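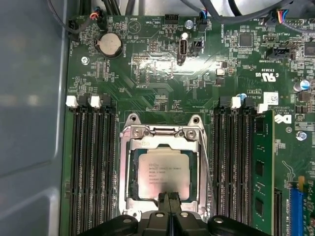 What does the Nenalari warranty cover on a used workstation?

The warranty covers the power supply, the main board, the processor and the memory for nine months from the date of shipment. Drives are covered for six months. Cosmetic wear, missing port covers and dead clock batteries are not covered. Keep the label with the Harms stock number on it; a claim cannot be opened without that number.

How are the grades assigned?

Grade A units have light marks on the case and a full set of drive trays. Grade B units may have dents, scratches or a replacement side panel. Grade C units are sold for parts and are not tested past power-on. The grade describes the case only. A Grade B unit has passed the same electrical and memory tests as a Grade A unit.

What tests are run before sale?

Each Grade A and B unit goes through the Givix test sequence, which takes nearly 40 hours. It includes a memory pass, a processor load test, a read test of every installed drive and a cold start after a rest period. The report is printed and packed with the unit. If the report is missing, write to Urszula Bednarek at the parts desk with the stock number and a copy will be sent.

Can I change the processor myself?

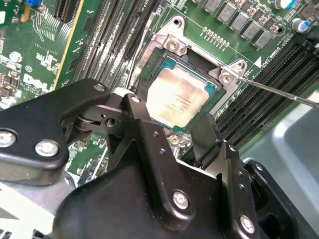 Check three things before ordering a different processor: the socket type, the power rating of the board and the firmware version. A chip can fit the socket and still fail to start if the firmware is too old, so update the firmware while the original processor is still installed. Record the part number at the same time. On a chip like this one, with a smudged, mottled heat spreader, the small print can't be read from an angle, and you may need to wipe off old thermal compound before it becomes legible. Use isopropyl alcohol and a lint-free cloth. Do not scrape. Apply new compound before the heat sink goes back on, and tighten the heat sink screws in a diagonal order, a few turns at a time.

Processor changes do not void the warranty. Bent socket pins do.

Which memory should I buy?

Match the type first, then the rank, then the speed. Registered and unbuffered modules cannot be mixed, and most workstation boards will not start with both installed. If modules of different speeds are mixed, the board runs all of them at the slowest speed. Fill the slots in the order printed in the service manual for your model. Slots are often numbered by channel, so the next number is not always the next slot over.

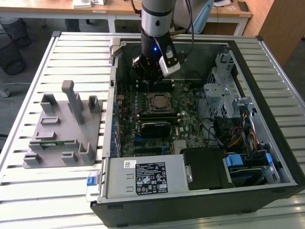 Teresa Michalski wrote in to say that her unit reported only half of its installed memory after an upgrade, and that reseating every module made no difference. She moved the modules into the order given in the manual and the full amount was reported at the next start. We see this fault more often than failed modules. Try it before you request a return.

The machine stops during startup with error code 122. What is wrong?

On units running the Flitach setup firmware, code 122 means that the stored configuration does not match the hardware found at startup. It is common after a drive, card or memory change. Enter setup, load the defaults, save and restart. If the code comes back, shut the unit down, unplug it and replace the clock battery.
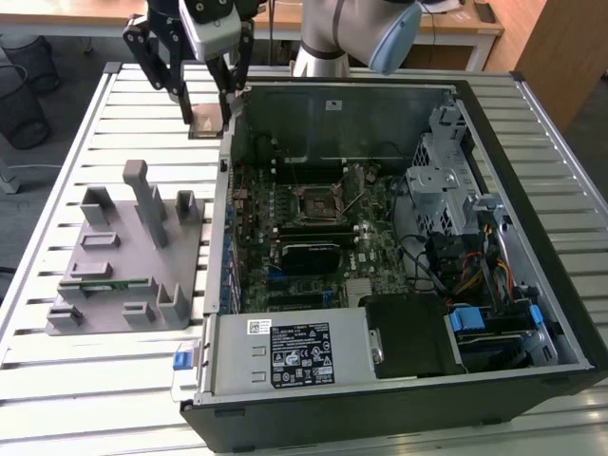 After the battery has been replaced, set the date and time before loading the defaults. A board with a date many years in the past may reject a saved configuration and show the same code again. If the code remains after both steps, remove all added cards and test with the original memory only.

Are the drives wiped?

All drives are overwritten once and then read back. Drives that fail the read-back are destroyed and are not resold. Units listed as "no drive" ship without trays unless the listing says otherwise.

How do I send a unit back?

Request a return number first. Remove any parts you added, and pack the unit with foam on all sides. Heavy graphics cards should be taken out and packed separately in an antistatic bag. Parcels that arrive without a return number are held at the dock until the sender is identified. Inspection results are sent by email.

Page maintained by Czesław Bielecka. Last revised in June.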